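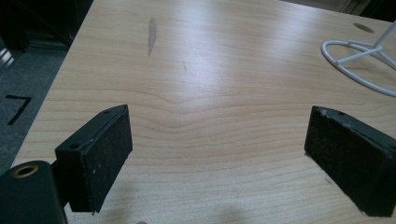 3. Collecting the Demonstrations

3.1 The hand-held gripper

All demonstrations in this project were recorded with a hand-held gripper tool. The person doing the task holds the tool, opens and closes the two black fingers, and a camera on the tool records what the fingers see. The inner faces of the fingers have dark, textured pads. The pads pick up dust and lint from the table, and we wiped them with a damp cloth at the start of every session.

We first tried remote control, with one of us moving the robot arm through a joystick while watching a screen. It was slow. Laurențiu Roman needed close to a minute for a single pick, and small corrections near the table made the arm jerk. With the hand-held tool the same pick took 7 seconds on average, so we dropped the joystick after the first week.

3.2 The task

The task, which we call Dillel in the code and in the result tables, is to pick up a small part from a bare tabletop and put it in a tray. Each demonstration starts with the fingers open over the table and ends when the part has been released. The start position of the part was changed every time. We did not use a printed grid because the policy might have learned the grid lines.

The table has a pale wood finish with wavy grain, and light reflects off it in a broad pale patch. We were worried about this reflection in March, when the first policy often closed the fingers on nothing. Turning off one ceiling lamp did not change the result much. What did help was recording at several times of day, so that the reflection was not the same in every demonstration.

3.3 Recording procedure

Hubert Kalinowski and Laurențiu took turns. One held the tool and the other placed the part and kept the log. We switched after every block of 5 demonstrations, mainly to rest the wrist. The fingers had to stay above the table surface at the start, and a recording was thrown out if they scraped the wood hard enough to shift the camera.

We planned 300 demonstrations and reached that number in the last week of recording. Bad ones were removed the same day by looking at the video at double speed. The most common faults were:

Part already between the fingers when the recording began
Fingers closed before reaching the part
Part dropped outside the tray
Tool tilted so far that the part left the camera view

3.4 Processing

The videos were cut and matched to the gripper opening with a script called Dinu, written by Hubert. The script failed on fast turns, where it lost track of the tool's position. Those demonstrations had to be recorded again at a slower speed. After this we agreed to move the tool at the pace of a calm hand movement and to hold still briefly before closing the fingers.

The training settings are listed in Section 4, and the tests on the arm are in Section 5.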